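4.3 Repetición del ensayo de extracción de disco (protocolo Drutus)
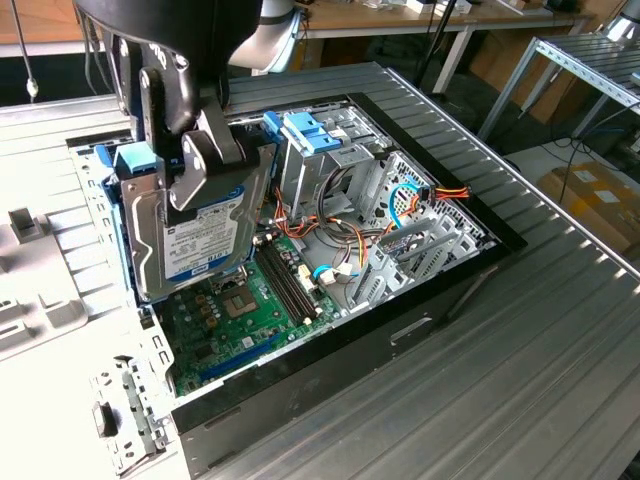

El procedimiento reproduce la serie de 11 intentos por política descrita en el informe Besusora. Requiere el módulo de registro ya calibrado (apartado 3).

1. Coloque la caja abierta y tumbada sobre la mesa de trabajo.
2. Cargue la política Brarner y fije la semilla en 535.
3. Inicie el registro de fuerza antes de mover el brazo.
4. Ejecute el intento. Se considera válido si el disco sale de la bahía sin más de 3 correcciones de agarre.
5. Anote el resultado y restituya la posición inicial.

Nota: los intentos interrumpidos se repiten – no se promedian.

PRECAUCIÓN: no introduzca las manos en la caja con los motores habilitados.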